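Ketilsson Opens Equipment Planning Service for Companies Buying Their First Robot Arms

HORWOOD - Ketilsson, a supplier of automation planning and integration services, has opened a planning service for small and mid-sized companies that are preparing to buy robot arms for handling and sorting work. The service is available from July and covers the period before a purchase order is signed, when budgets are set and floor space is assigned.

The company said the service was developed after a review of 83 customer projects. In more than 500 hours of interviews and site visits, Ketilsson staff asked customers what they had planned to spend, what they had spent, and where the difference came from. The price of the arm was rarely the problem. Most of the overruns came from grippers, cabling, network equipment, mounting hardware, floor work and the hours employees spent teaching and testing the machine.

"Customers come to us with a quote for an arm and believe they have a quote for a working station," the company said in a statement. "The arm is the line they can look up. The rest of the list has to be built on site, and it is different in every building."

Under the new service, a Ketilsson planner visits the customer's site and records the tasks the robot will be expected to do, the objects it will handle and the space it will share with desks, shelving and people. Trial handling follows, using a test arm with a camera mounted near the gripper. Customers choose the objects for the trial from their own stock or supplies. Ketilsson asks for a mix of rigid and soft items and at least one that staff find awkward to pick up by hand.

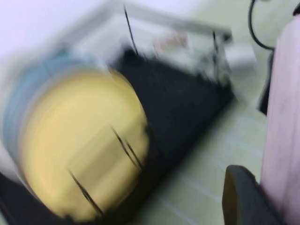

The results of the trial go into a written equipment plan. Each plan has a purchase list, a three-year operating budget and a floor layout. The purchase list separates items that must be in place on the first day from those that can wait until the second budget year. Spare gripper fingers, for instance, are placed in the first group. A second camera usually goes in the second, unless the trial shows that one view is too narrow for the work.

The operating budget covers power, software licenses, replacement parts, service visits and staff hours. Ketilsson said staff hours are the figure most often left out of a first-time buyer's request. The plan shows them as a separate line for each quarter, so that a department head can see how much of an employee's week the equipment will need during setup and how much after that.

Pricing for the service is fixed. A single-station plan includes one site visit, up to 300 trial handling attempts and the written plan. A multi-station plan includes a visit for each station and one combined budget. Fees for either plan are credited in full if the customer later orders installation from Ketilsson. Customers are free to take the plan to another supplier, and the purchase lists are written with performance requirements so that other firms can bid on them.

"We expect a portion of these plans to end with a decision to wait a year," the company said. "That is a reasonable result. It costs less to find out in planning than after the floor has been drilled."

Ketilsson ran the service as a pilot with two companies before opening it to all customers. Romico, a distributor of household and office supplies, had budgeted for two arms at its packing stations. The planning work showed that one arm on a longer mount could reach both work surfaces, and Romico moved the money set aside for the second unit into gripper fingers and a service contract. The company has since placed its order and expects delivery before the end of the year.

Grevavel, which cleans and folds linens for rental customers, used the service to compare three gripper types on soft goods. Its original request had been written for rigid items only and carried no allowance for changing grippers between tasks. The revised request adds a tool changer and lowers the hourly handling target. Grevavel has not yet placed an order.

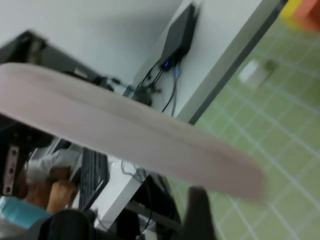

Both pilot customers asked for more detail on cables and power than Ketilsson had first planned to give. The standard plan now has a section on where power and network lines will run, how much slack the arm needs at full reach, and which existing outlets are already in heavy use. It also lists any desk or shelf that would have to move, with an estimate of the labor. Grevavel's plan called for moving two work surfaces and adding one circuit - work that had not been in its budget at all.

Ketilsson has also put together a planning worksheet that companies can fill out before contacting a supplier. The worksheet asks for the size and weight range of the objects to be handled, the number of shifts, the ceiling height and the distance to the nearest network connection. It also asks who will be responsible for the machine on a normal working day. In an early test, the company received 834 completed worksheets, and the last question was the one most often left blank. Ketilsson now asks that it be answered before a site visit is booked.

The worksheet is free and can be used without signing up for the planning service. It is offered in a print version and as a spreadsheet. A separate sheet for schools and training centers, with a budget layout that follows the academic year, is in preparation.

Site visits are being scheduled first for customers within a day's drive of Horwood. Requests from farther away will be taken in order of receipt, and travel is charged at cost. Most single-station plans are delivered four weeks after the visit. Companies with a fixed budget deadline should give the date when they book - the planner can send the purchase list ahead of the full document if needed.

Leasing is not part of the service at this stage. Ketilsson said it is talking with lenders and may add a comparison of lease and purchase costs to the plan at a later point. Plans already delivered will be updated at no charge if that section is added within a year.

About Ketilsson

Ketilsson plans, installs and services robot handling stations for distributors, laundries, workshops and offices. The company is based in Horwood and also provides operator training and spare parts.

Contact: Ketilsson Press Office, Horwood | Copyright Ketilsson. All rights reserved. | Back to top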